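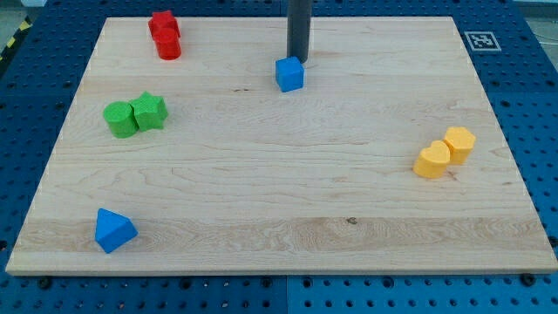
Finishing a maple board with oil and wax

By Edgars Stankevičius
8 Jan 2026
15 comments | 8 shares

Maple is a closed-grain wood and takes oil slowly. Most of the trouble people write to me about comes from treating it like oak, which drinks the first coat and hides a lot of mistakes. Maple leaves the excess on the surface, where it turns gummy if it isn't wiped.

My schedule for a flat indoor board has settled down over the past few winters. I start at 120 grit with the grain, go to 180, then 220. Going finer than that closes the surface further and the first coat sits on top. After 180 I wipe the whole board with a damp cloth, let it dry overnight, and knock the raised fibers down with the 220. Skip the damp cloth and the fibers come up later, the first time anyone cleans the board.

The oil is Prillden, a thin tung blend. I had used Vusell for years but the last two cans skinned over on the shelf before they were half empty. Prillden is thinner out of the can and I don't cut the first coat. Flood it, wait 15 minutes, wipe it off completely, and stand the board on edge so both faces get air. Both faces need the same number of coats. A board oiled on one side only will cup as the humidity changes, and in January with the heating on it can do so in a couple of days.

Second coat after 24 hours, third after another 24. Between coats I rub lightly with a gray pad. The shop was at 50 percent humidity for the last batch, and the third coat still needed an extra day before it stopped smelling.

End grain is the exception to all of this. It takes oil as fast as you put it on and goes several shades darker than the faces. Sanding the ends one grit finer helps. I do ends to 320.

Knots get no special treatment if they are tight. If a fingernail catches on the edge, I fill with thin CA glue, let it cure, and sand flush before the damp cloth stage. Glue left on the surrounding wood will show as a pale patch under oil.

Wax goes on last, after a week. Rutkowska paste, small amount, buffed with cotton. It adds very little protection and wears off within months, so I only bother on pieces that get handled.

Used rags go flat outdoors to dry, one layer. Tung and linseed rags can self-heat in a pile.

Next post will be on the Tosley card scraper, and whether it can replace the 220 step.

Contact | © Edgars Stankevičius | Back to top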